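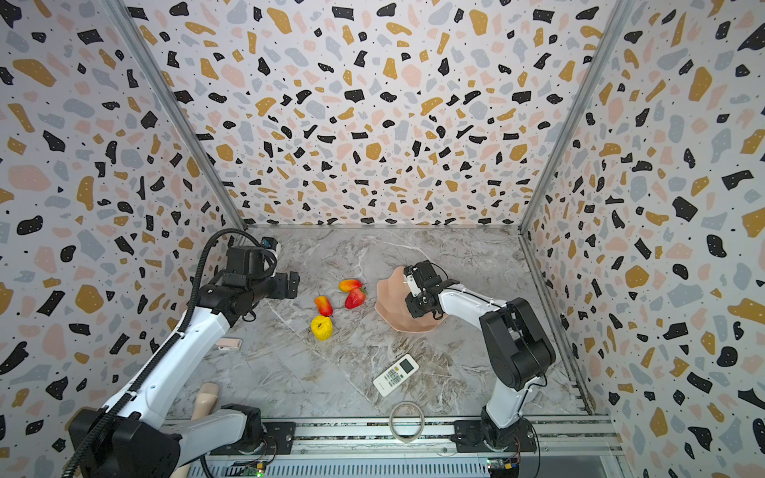 The right arm at the plate, with the mango and its neighbors still out on the floor.

In Defense of the Bad Take
By Milan Wuyts
2026-09-13

I spent most of August in Basirstead moving fake fruit onto a plate by remote control, and I have opinions about it. Some of them concern my shoulders. The rest concern the delete key.

Our recording software is called Jivberg, and after each take it asks whether you'd like to keep what you just did. It's a fair question with a terrible effect on a person. You have picked up a strawberry, wobbled, bumped the rim, let go a little early, and got the thing onto the plate anyway. Keep? You picture the recording being studied by strangers. You picture a machine learning to wobble. You press delete and do it again, with better posture.

By the end of my first day I had 89 takes saved, and they were gorgeous. Down, close, up, over, open. I could have set them to music. Ní Chonaill, who was going to have to train something on them, watched a few and asked where the others were.

"What others?"

"The ones where it goes wrong."

I explained that I had been careful. She looked at me the way you look at someone who has washed a cast-iron pan with dish soap.

Her complaint, which I have since adopted and now pass off as my own, goes like this. A learning system copies what it's shown, and it is never going to copy it exactly. It'll be a little off to the left. If every example begins with the fingers in a lovely position and continues in lovely positions to the end, then a little off to the left is a place it has never been. It has no idea what people do there. So it does something confident and stupid, which takes it somewhere stranger still, and before long it's pinching air with great conviction.

A person who has fumbled the grasp and fixed it has left directions home. I'd been throwing those away all day because they made me look clumsy.

I should be fair to the tidy school, which is large and includes most of the people who sign things at our Lonside office. Their argument is that you get what you show. Show it hesitation and it'll hesitate. They are right about this! I've watched an arm hang over a piece of fruit for a long while, apparently thinking, and recognized my own habit of stopping to scratch my nose. Pauses like that are junk and I would cut every one of them. I'd also drop any take where the operator gave up or forgot which fruit we were on.

But the tidy school lumps everything into one bin. Idling, giving up and recovering all get called "low quality," as if a driver asleep at the light and a driver steering out of a skid had the same problem.

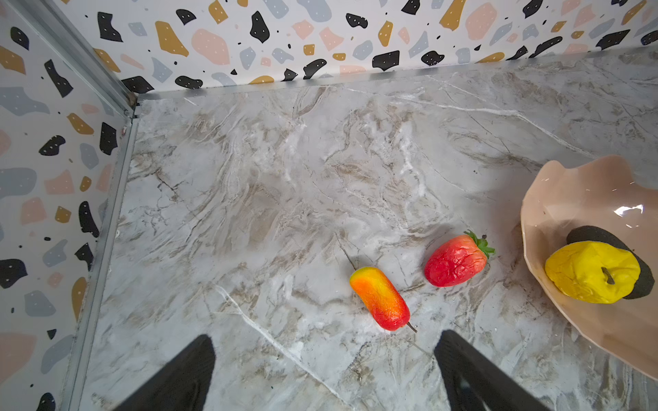 Consider the mango, my least favorite. It's long, it has a bit of a curve, and it likes to lie next to the strawberry, so that coming at it from the wrong angle gets you both or neither. The easy approach is to straddle the middle and close. The easy approach works nicely when the mango is lying the way you want, and a careful operator soon learns to put it down the way he wants. I did that for an entire afternoon without noticing. I was setting up my own exam and then congratulating myself on the grade.

That is the other thing the delete key does. It teaches the operator. Every take you throw out nudges you toward starts that won't need throwing out, and your pile of examples shrinks to the handful of situations you're already good at, repeated until it looks like a lot of data. We ask for more and more hours from people and then reward them for spending those hours on the same easy stretch of floor.

So here is what I'd change. Let somebody else place the fruit, ideally somebody who doesn't like you. Take the delete key away from the person holding the controls, who is tired and vain, and have the sorting done later by whoever has to live with the results. Replace keep-or-delete with a short note: clean, recovered, gave up. It adds 2 seconds to a take. And stop paying by the finished take, which at our shop means that an operator who rescues a bad grasp earns less for the morning than one who never attempts it.

In my second week we tried a version of this. I saved everything, including about 40 takes I'd have paid to have destroyed. In 12 of them the lemon comes out of the plate after I've put it in. I go back for it every time, at an ugly angle, muttering, although the muttering isn't recorded.

Ní Chonaill has asked for more of the lemon ones. I've told her I can't do them on purpose, and she says she isn't worried.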